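The Chair Problem

2021-02-07
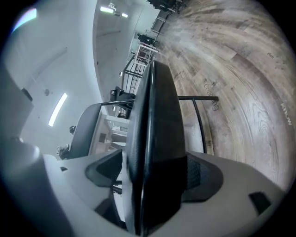 A gripper close to a grey chair back and its black metal frame.

Ask people which chore they would hand to a machine and they say the dishes, or the ironing. I would say chairs. Somebody has to push them in every evening so the floor can be swept, and it is dull work that takes no skill at all. You would think a machine could have it by now.

I don't think it can, at least not at a price that makes sense. A chair is a poor shape for a two-fingered hand. The back is curved, the tubes run off at odd angles, and from close up it is hard to say which bar belongs to the seat and which to the leg. A person grabs whatever is nearest and shoves. A machine has to choose a spot, and if it picks the wrong one the chair swings round or tips.

I work in the office at Jostetti, a small joinery shop, and we have 20 chairs in the canteen. Last May a salesman from Guvonmont offered us a trial of a tidying machine at 3000 a month. He said it would manage the room in 30 minutes. Our apprentice does it in two, while talking on the phone.

I am not against these machines. Floor cleaners are good now, and so are the ones that carry boxes down a fixed route. Both jobs leave the furniture alone. Moving the furniture is a different job, and I would wait a few years before paying for it. We said no to the trial.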